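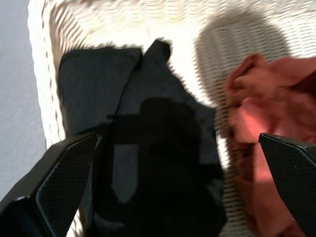 Yang asked last Monday why we bother with a wrist camera when the ceiling view already shows the whole basket, and whether the second stream isn't just twice the data for the same shirt. Fair enough. The ceiling view knows where the basket is. It knows very little about which fold is on top, and folds are what the fingers have to deal with.

Week 4: Picking cloth from a pile

The method (Vuver, in the reading) predicts a grasp point and a closing direction from one wrist view. Training used 2,000 grasps, each labeled by whether cloth left the basket. Note the label. Lifting two garments at once counts as a success, a standard many of us apply at home.

Main result: with even room light, adding the wrist view cut failed grasps by 30 percent. Direct sun took back most of the gain. The gripper throws its own shadow on the pile, and the network is fond of shadows — they have such nice clean edges.
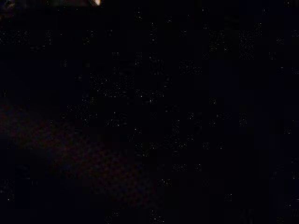 The second half of the paper is on input quality. Vuver scores every wrist view before using it, and anything below threshold is dropped and the arm falls back on the ceiling view. The score is a small network trained on some 200 hand-sorted views. A plain brightness cutoff did nearly as well, a fact the authors have placed in the appendix.

Things to know for the lab:
Dark cloth on dark cloth is the hard case. Start with something easier.
Log dropped views. The Sturnach group didn't, and their plots look wonderful.
Wenholm code assumes the wrist stream is always valid. Fix that first.

Reading for next week: section 4, plus the appendix.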